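Stustton students teach two-armed robot to hang flowers

July 2025

A robotics club at Stustton Senior College has spent the winter term on a job most people would finish in a minute: clipping artificial tulips to a clothes hanger.

The project is called Cilura, and it has 18 students from years 10 to 12. They are using a pair of robot arms bolted side by side, each with a two-fingered gripper and a small camera at the wrist. The aim is to have the arms pick up a flower, bring it to a hanger on a small wooden rack and fasten it there with a plastic peg.

Club coordinator Paraschiva Dumitrescu said the students chose the task themselves after a simpler one, stacking bowls, was finished early.

"They wanted something that needed two hands," she said. "A peg is hard for a gripper. You have to squeeze it, keep it squeezed, and get the stem in the right spot while the hanger is swinging about."

The students first steer the arms by hand through a pair of matching controllers, and each attempt is recorded. The recordings are then used to train a program that tries the same movements on its own. By the end of June the club had saved 511 attempts, of which 94 were thrown out after a fault in one of the wrist cameras.

Year 11 students handle most of the steering, in turns of 20 minutes. Younger members label the recordings and put the tabletop back in order between runs. A separate group looks after the wiring and writes the log, a shared spreadsheet that had reached 2616 lines when the term ended.

Dumitrescu said the hanger had caused more trouble than the flowers. An earlier one made of bent wire turned on its hook each time a gripper touched it, and the group went through several types before settling on a plastic one.

The patterned walls around the workspace were put up in the third week. Students had noticed that people walking past were turning up in the recordings, and papered panels were the cheapest fix. 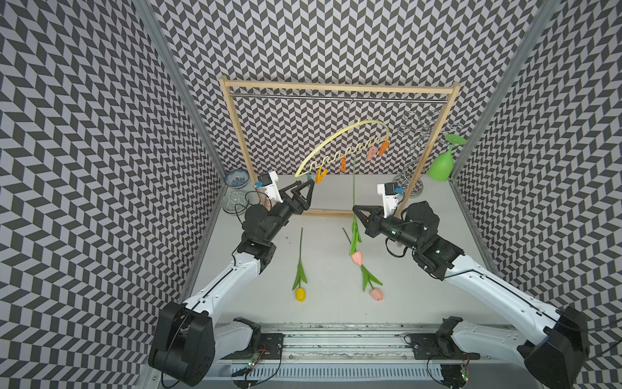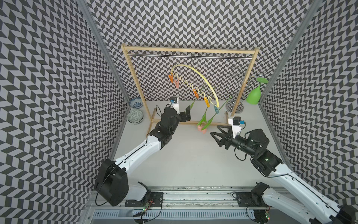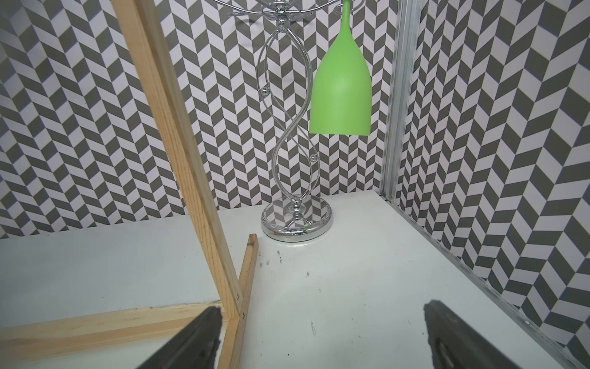 The Cilura workspace at Stustton Senior College, with its chevron-patterned walls.

The club meets twice a week after school in the old textiles room. Funding for the arms came from Jisari, a local packaging firm, which has also offered two work experience places to members finishing year 12. The college paid for the computer used in training.

Next term the students plan to enter the Stoica Challenge, a regional competition for secondary schools. Teams are given a household task and marked on how many times their robot can complete it in half an hour without help. The task is kept back until a fortnight before the event, so the club intends to practise on several small jobs, including folding a tea towel and sorting cutlery.

Students wanting to join can leave their name at the front office before the first week of term. No programming experience is needed, but new members are asked to attend a safety session before using the controllers.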